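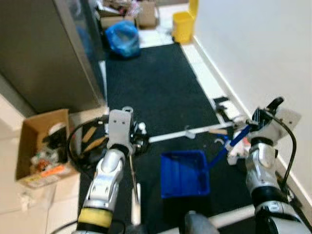 A long-handled blue dustpan on the rubber mat in the corridor at Fairweather.

Tayla Gilchrist sweeps the back corridor at Fairweather before she does anything else, including coffee. She has looked after the building for 6 years. It holds a row of small craft workshops and a shared kitchen, and the corridor is the only way from the loading door to any of them.

"Everything comes in through there," she says. "Clay, timber, deliveries, wet dogs. If the corridor is dirty at nine, the rest of the place is dirty by lunch."

The passage is narrow, with a black rubber mat over most of the floor and pale tile past the end of it. The mat went down in June. Before that it was tile all the way, and people slipped whenever it rained. Gilchrist wanted a mat that could be swept where it lay.

"I'd had carpet runners at my last job, at Brinthorpe," she says. "You vacuum them, you drag them outside, you hang them over a rail, and they still smell. Rubber you sweep. Once a week I mop it. It does show the dust, though. Black shows everything pale, so flour, plaster, sawdust. I don't mind. I like to see what I'm picking up."

She sweeps from the loading door toward the tile, keeping to the wall on one side and coming back along the other. Edges come first. The dirt gathers where the mat stops, and a wide broom rides right over it, so she goes along the edge with a hand brush and then does the middle.

She is particular about dustpans. The short kind, she says, is fine for a kitchen counter and no good for a floor you sweep every day.

"I did it bent over for years. Then my back went out and I was off for two weeks. Merle came in to cover for me, and when I got back there was a pan with a long handle hanging in my closet. I've never gone back to the other kind."

Merle Tapsell works at the Omholm building across the yard and still covers for Gilchrist when she is away. The two of them swap supplies and disagree about most of them. Tapsell likes a metal pan, which she says keeps its shape. Gilchrist prefers plastic.

"Metal gets a bent lip and then you're chasing the same line of dust backward across the floor," Gilchrist says. "Merle straightens hers with pliers. I'm not doing that."

"It takes a minute," Tapsell says when I ask her. "And I've had the same pan since I started. How many has she had?"

Gilchrist puts it at three, all of them lost to people borrowing them.

Borrowing is her main complaint. There are 82 hooks in the building, by her own count, made when she was asked to label them all, and she says tools still get left on the floor. Sticks and rods are the worst. They roll, and they are easy to miss when you have a box in your arms.

"If it's long and thin, it needs to be up on a wall," she says. "I don't care whose it is. I'll hang it up and they can come find it."

Cables come next. She asks tenants to coil them on the side away from the foot traffic, and most do.

Last winter she asked for a second broom closet at the far end, so she would not have to walk the length of the building for a mop. The quote was $174 for shelving and a door latch, and it was approved the same day. She keeps the spare heads and trash bags there now, along with a brush from Stavetdale that she bought with her own money and does not lend.

I ask how long the corridor takes her. Ten minutes on a dry day, she says, and twice that when someone has been sanding. She empties the pan straight into a lined bin by the loading door and knocks it against the inside of the bag — gently, or it all comes back up at you.

"Then I rinse it on Fridays," she says. "People forget you have to clean the dustpan too."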